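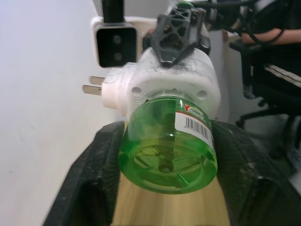 Kapitel 2: Vormachen statt Programmieren

Als ich zum ersten Mal einen Roboter ferngesteuert habe, wollte ich ihm bloß beibringen, einen Mückenstecker zu halten und Richtung Steckdose zu drehen. Klingt nach Kinderkram, oder? Ich habe einen ganzen Mittwoch dafür gebraucht und bin abends mit steifem Nacken nach Hause gegangen!

So ein Verdampfer ist nämlich ein gemeines Ding: rundes Gehäuse, unten hängt das Fläschchen dran, und zur Seite stehen zwei flache Kontaktstifte heraus, die am Ende genau sitzen müssen. Mit der eigenen Hand spürt man, wann es passt. Am Steuergriff spürte ich – nichts. Ich musste alles über die Augen machen und habe ständig zu fest zugedrückt.

Mein damaliger Kollege Malachy Gallagher hat mir dann den Satz gesagt, der über diesem Kapitel stehen könnte: »Mach langsam, der lernt auch dein Zittern mit.« Von meinen 60 Vorführungen haben wir 49 behalten. Die übrigen waren voller Zögern und Nachfassen (und ein paar Flüchen, die zum Glück keiner aufgezeichnet hat).

2.1 Führen von Hand oder aus der Ferne?

Fangen wir mit der Frage an, die mir in jedem Kurs zuerst gestellt wird: Fasse ich den Arm direkt an, oder setze ich mich an ein Steuergerät?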